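Clisard Building, second floor
Workroom furniture and fittings: periodic inspection
Form 732, November
Inspected by: Sarla Rawat
Accepted by: Wendell Abernathy

Mark each item Pass, Fail or Monitor. Comments are required for anything other than Pass.

1. Access and exits

1.1 Door closers shut fully from any angle: Pass
1.2 Exit route clear to stair B: Fail
Comment: Flat-packed shelving stacked along the left wall. Clear width measured at 732 mm. Remove before next use of the room.
1.3 Exit sign lit: Pass

2. Flooring

2.1 Joints level, no lifting edges: Monitor
Comment: Vinyl lifting at the sink threshold. Taped at the last visit and the tape has worn through. Refer to Morin for re-bonding.
2.2 Mats lie flat: Pass

3. Storage

3.1 Shelving fixed to wall: Fail
Comment: Unit 6 has one bracket missing. Top two shelves unloaded during the visit. Do not reload until refixed.
3.2 Load labels present and readable: Pass
3.3 Heavy items stored below shoulder height: Monitor
Comment: Paper stock moved down. Box of offcuts still on the top shelf of unit 3.

4. Tables and worktops

4.1 Legs tight, no rocking under hand load: Pass
4.2 Wooden tops free of splinters and raised grain: Monitor
Comment: Check long edges by hand, gloved, in both directions. Sand and re-oil where the cloth snags.
4.3 Clear passage on both long sides: Pass

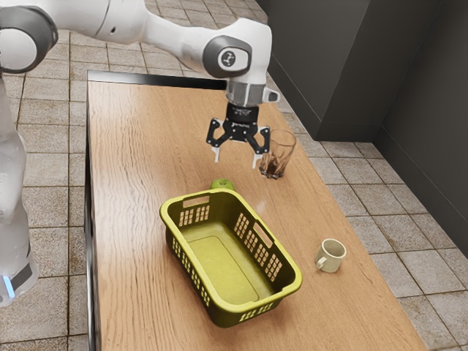 5. Lighting and electrical

5.1 Fittings secure, diffusers in place: Pass
5.2 Socket faces undamaged: Fail
Comment: Cracked faceplate behind the sink, circuit isolated at 14:20. Job 1083 raised with Hye-jin Pyo.
5.3 Test labels in date: Pass

Recheck of items 1.2, 3.1 and 5.2 to be done by Niilo Rantala. Monitor items carry over to the next form.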